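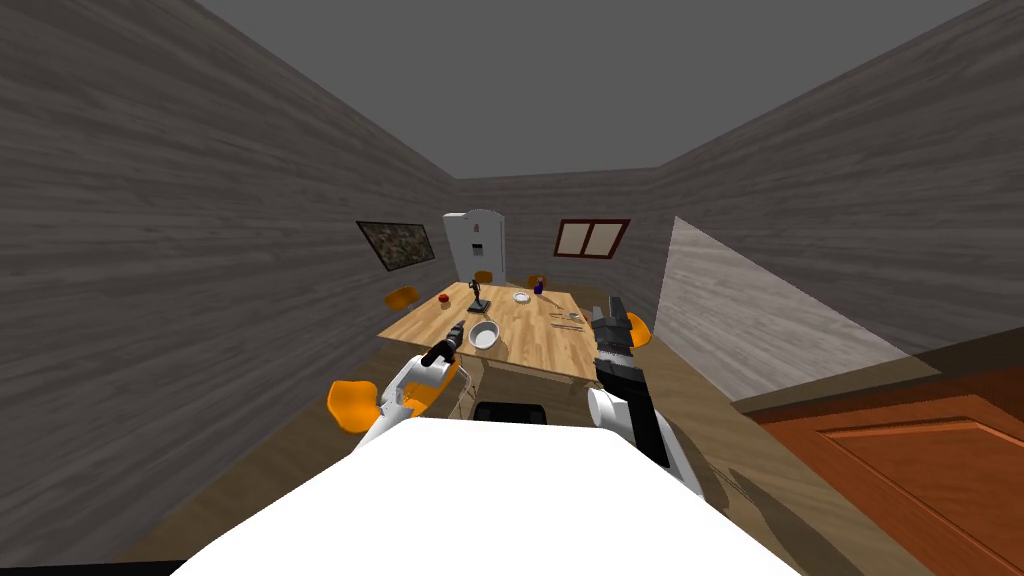
Hardware > Features > Storage

Where the Load Times Go

Idalina Loureiro
May 2020

Print this article | E-mail this article

A game that stutters when a new area loads is often blamed on the graphics card. In many cases the card is idle at that moment, waiting for data from the drive. 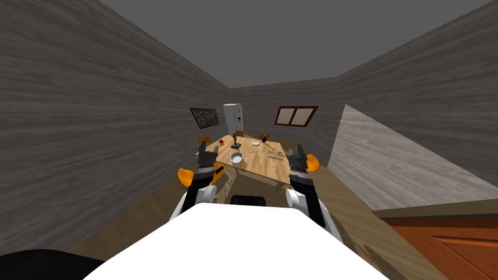

Reading time: 2 minutes

Windows keeps temporary files, shader caches and the page file on the system drive by default. When that drive is nearly full, a solid-state disk has fewer spare blocks to write to, and write speed drops. The Hellavano driver suite adds its own cache on top, with a default limit of 9 GB.

For this feature we used a desktop built by Stunusach in January, with a solid-state system drive and an older hard disk for games. The test title was Orkside, which loads its map in sections. With the game on the hard disk, a section change took over 200 frames to settle. Moved to the system drive, the same change settled in five.

The folder we moved held 1,835 files, most of them small. Small files are the worst case for a hard disk – the head spends more time seeking than reading. Defragmenting helps a hard disk a little. It should not be run on a solid-state drive, where Windows issues a trim command instead. 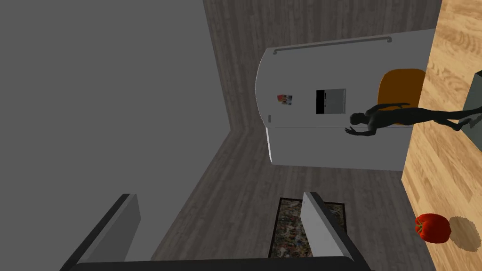 Hyun-seo Ra disagrees with moving everything, and argues that only games that stream data during play gain much from the faster drive. Titles that load once at the start can stay where they are. Ra also prefers a fixed page file, set by hand under Advanced system settings.

We left ours on automatic. The Brandão disk monitor showed no paging during play at either setting.

Print this article | E-mail this article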